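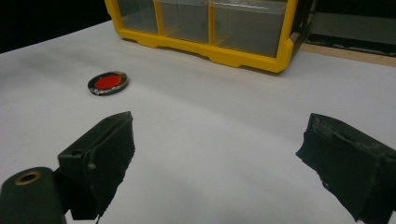 Started sorting out the small parts corner in April. Posting as I go, mostly so I have a record of what went where.

The plan is to get everything out of jam jars and into drawers. I have 3 years of screws, washers, fuses, buttons and watch batteries in those jars, and I can never find the right one without tipping it out.

The yellow organizer is the first one going into use. Clear drawers, yellow frame, drawers of different widths side by side. The clear fronts are why I picked it. I had solid gray ones before and ended up opening every drawer twice.

I looked at a bigger cabinet from Mokach too. It was deeper, but the drawers didn't have a stop at the back, and I've dropped enough drawers on the floor already.

Wide drawers are for the things I grab by the handful — wall plugs, cable clips, felt pads. Narrow ones get fuses and the tiny hinge screws.

I sort on a white table. A black washer shows up on white right away. A clear rubber bumper doesn't, so those go straight from the jar into a bag.

First jar done. 226 wood screws, counted because I wanted to know if I need to buy any more this year. I don't.

The second jar was mixed electrical. Half of it went in the recycling. I kept the fuses and the terminal blocks and got rid of the plugs with cracked cases.

Hicham Naciri asked what I'm using for labels. Paper tape and a pencil for now. I'll print proper ones when the contents have stayed put for a month.

He also said to put the label on the frame and leave the drawer front clear. Tried it. It works better, but the frame strips between drawers are thin, so the label has to go on the base rail.

Buttons are going to my sister. She sews and I don't. That frees up one of the wide drawers.

Still to do: the Zoralano box of picture hooks, two jars of nuts and bolts, and a coffee can I haven't opened since we moved from Norngate.

Stopping there for tonight. Bolts tomorrow — metric first, then whatever is left.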